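Dwayne Iwasaki
Notes on thread locking, sealing and why your fasteners come loose. 1/9

Vibration loosening is mostly transverse. Axial load alone rarely backs a bolt out. Side-to-side slip under the head is what unwinds it, a little with each cycle. 2/9

Split washers do very little against this. At working preload they are flat, and a flat split washer is a plain washer with a gap in it. 3/9

Preload is the first fix. On the Satwood conveyor frames we had 32 joints specified at 17 Nm. Most had been run up by feel. Re-torqued to spec, the majority stopped moving. 4/9

For the rest, anaerobic threadlocker, medium strength. It cures in the absence of air and the presence of metal. Plated or stainless threads are slow, so use a primer or give it the full 24 hours. 5/9

Clean threads matter more than brand. Oil left over from cutting will halve what you get. Solvent, wipe, let it flash off, then apply to the engaged length only. Filling the whole hole is waste. 6/9

Keep it away from polycarbonate and ABS. It causes stress cracking. The Ellton guards went that way in June, every one at the screw boss. Nylon patch screws there. 7/9

Bench at Budach. Upright black cylinder, SHIELD down the side, both gloves on. 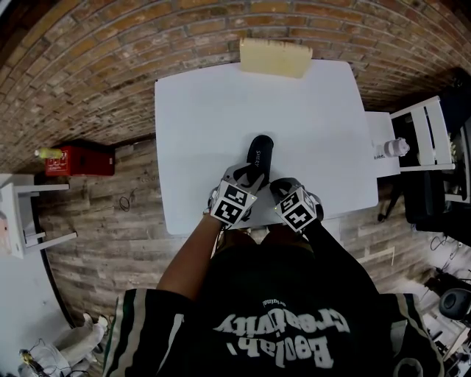 Gloved grip on the cylinder, seen from over the table. 8/9

Last one: mark the head and the frame with a paint pen after torque. A broken line shows movement at a glance. Koo has 1,076 joints marked this way and checks them on the normal walkround. 9/9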